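Thread, because people keep asking what I do all day and "robots" has stopped being an acceptable answer at dinner.

I collect demonstrations. I drive two arms around by hand, they record everything, and later a model watches all of it and tries to work out what I meant. It is a generous reader, but it has limits.

The current task at Plitden is laundry. The arms take small clothes out of a basket, find the socks, and put the socks together. My mother has asked whether I need a degree for this. I have two.

The target for this task is 3000 episodes. As of this morning we have 1604. I've been looking at those two numbers long enough that they've started to look like a phone number.

An episode is one full go, start to finish. A good one takes me 52 seconds. A bad one takes as long as it takes for me to admit it's bad.

First thing you learn: you don't know how you pick up a sock. You think you do. Then you try it with two fingers the width of a ruler and no sense of touch, and you find out your hands have been keeping secrets from you since kindergarten.

Second thing: the model copies everything. In June I had a habit of pausing over the basket before every grab, since I was thinking. Clalen (our policy, named before I got here, don't ask me) learned to pause over the basket too. It wasn't thinking. It just hovered there like a man who's opened the fridge and forgotten why.

So now I do my thinking before I hit record. Rodrigo Carrasco calls this "having a plan." Rodrigo runs the data side and has a plan for most things, including where I'm allowed to put my coffee.

We went through the first few hundred episodes and threw out every one with a hover in it. That hurt. Some of those were lovely socks. 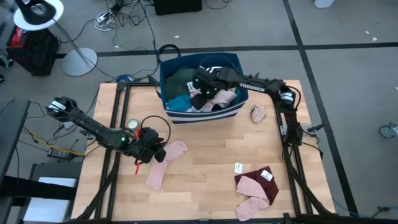 The resets are the part that eats the day. After every episode the clothes have to go back to some new mess, and it has to be a different mess from last time. Humans are terrible at this. Ask me for a random pile and I will hand you the same pile with a slightly different attitude.

Rodrigo plotted where my socks had been starting out. It was a tidy little blob, left of center, every time. "This is what you think chaos looks like," he said, and printed it.

We have a script for it now. It tells me which sock goes where, what angle, whether it's flat or folded over or lying on top of something else. I am taking direction on sock placement from a text file and the data has never been better.

Folded socks are their own subject, by the way. A flat sock is a sock. A sock bent in the middle is, as far as the model is concerned, a brand new animal. We need plenty of both, plus socks on cloth, socks on bare wood, and socks half under something they have no business being under.

People ask if we keep the failures. Some of them! If I miss a grab and recover, that stays in and gets a tag, because the model needs to see what getting out of trouble looks like. If I miss a grab and then miss it up to 3 more times and say a word, that one goes in a separate folder.

The separate folder is called Sin. I didn't name that either but I have contributed heavily.

Something I didn't expect is that you can tell who drove an episode just by watching the arms. I come in high and drop straight down. Rodrigo sneaks in from the side like he's stealing it. The person covering from the Prencombe office last month was so smooth that I went back and re-recorded a whole batch of mine out of spite.

The model, trained on all of us, does a bit of each. Comes in high, changes its mind, sneaks. It looks like a committee picking up a sock.

Anyway, it got a pair yesterday with no help. Then it put the pair neatly back in the basket and started over, which isn't the task, but I know how it feels.

1396 to go. Back to it.

Comments

sprocketmom: "a slightly different attitude" is how my kids clean their rooms

dl_harrow: Do you trim the start of each episode or leave the dead time in? We had the same hover problem with a drawer task and trimming fixed maybe half of it.

tess.k: does it ever meet a sock with no match? asking for my entire dresser

benchrat: The driver style thing is real. We ended up giving each operator an ID in the logs and it helped a lot with sorting out the weird ones – also started a few arguments.

© September 2021. Posts are my own, the socks belong to work. Contact | Back to top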